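Desktop slow after office suite update, is more RAM worth it?

Brudano Community Help > Hardware > Desktops
Posted 07/07/2022

wurnetti_desk

I have an older desktop used for bookkeeping and a local inventory database. After the last update to the database client it takes 24 seconds to open the main table, which has 1,455 rows. With a browser open as well, Task Manager shows memory in use at 94 percent or higher and the disk stays busy. Storage is a spinning hard drive. Should I add memory first or replace the drive first? Budget only covers one of them until September.

gusarau

Check committed memory before buying anything. Task Manager, Performance tab, Memory, then read the "Committed" pair. If the first number is larger than your installed RAM, Windows may be leaning on the page file, and on a hard drive that is slow enough to explain what you see. Also look at "Slots used" on the same page.
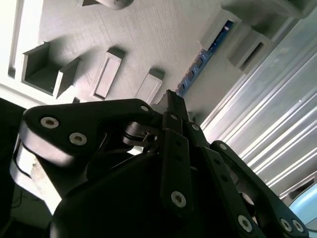 Hex-socket screws, silver on black.

If committed is well below installed RAM, more memory will do little and the drive is the bottleneck. A table of that size is small. I keep one ten times larger on a SATA SSD and it opens without a visible delay.

Hagglund_IT

Agree with the above, with a few additions.

1. Look up the maximum module size in the board manual. Older boards often reject the larger ones.
2. Match the generation. DDR3 and DDR4 are keyed differently and won't fit each other's slots.
3. Shut down, unplug, hold the power button for 10 seconds, and lay the case on its side.
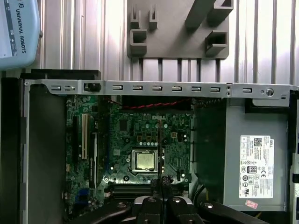 Desktop case open and on its side.

4. Open the slot latches, line up the notch, and press evenly until they close.
5. If it fails to start, reseat the module, then try it alone in each slot.

Run a memory test overnight before trusting it with the books. 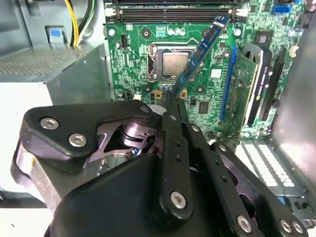 Can I mix a new module with the old one if the speeds differ?
Usually they will both run at the speed of the slower one, provided the generation and voltage match. Back up the database before the first start.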